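Ticket 2645 — Wi-Fi drops in the Oltell building
Status: reopened

Third time I'm writing this up. The Fina access point on floor 2 still loses every client at 4:10 in the afternoon, and I'm not convinced by the last reply, which blamed "interference." Interference doesn't keep a schedule.

Your tech asked me to update the firmware. Done in October. Same drops. Then I was told to change the channel. Also done, also no difference. The log shows 41 disconnects in nearly the same minute of the day, and the signal reads 100 percent right up to each one.

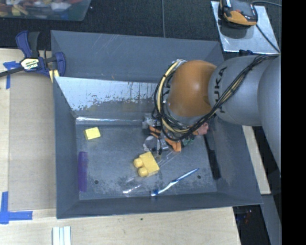 Teixeira

Re: suggestion to buy the Veltinine extender. I'd like to see some proof first that coverage is the problem. Laptops sitting right under the access point drop too.

What I do see is a lease renewal in the log just before each drop — please look at that. Attached the full log again, unedited. Don't close this until someone has read it.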